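3.2 Where the blocks end up

I'll admit I went into this part of the study thinking the tray was the boring bit. We wanted to know how people sort and put away small colored blocks on a tabletop, and Shaimaa Benkirane and I spent most of January arguing about the blocks themselves. Then we read through our 62 session notes, and people kept talking about the tray — how big it felt, how far off it was, whether a block should go in flat or just get dropped.

So we went back and coded every put-away in the notes, 2212 of them, by where the tray stood relative to the paper in the middle of the table (Figure 4).
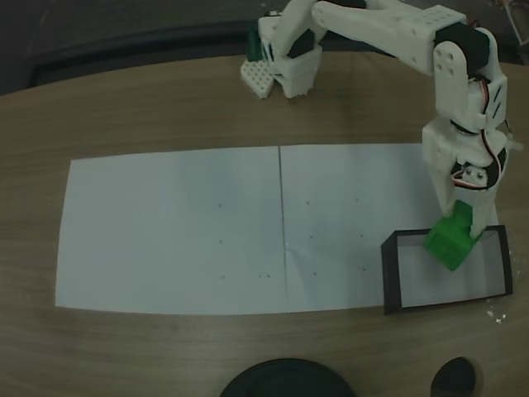
Figure 4. Green block over the tray, with the white paper mat on the tabletop.

What surprised me most was how much the paper mattered. Folks treated its edge like a border, and anything off the paper was already "away" in their minds. One person told us she'd finished when two blocks were still sitting on bare wood! Inna Pasichnyk found the same thing in her drawer study at Draletau, and she warned me I'd run into it here too (she was right, and I owe her lunch).

We left out 105 put-aways where our two coders couldn't agree on what counted as inside the tray. A block leaning on the rim is a real headache, and we come back to those in Section 4.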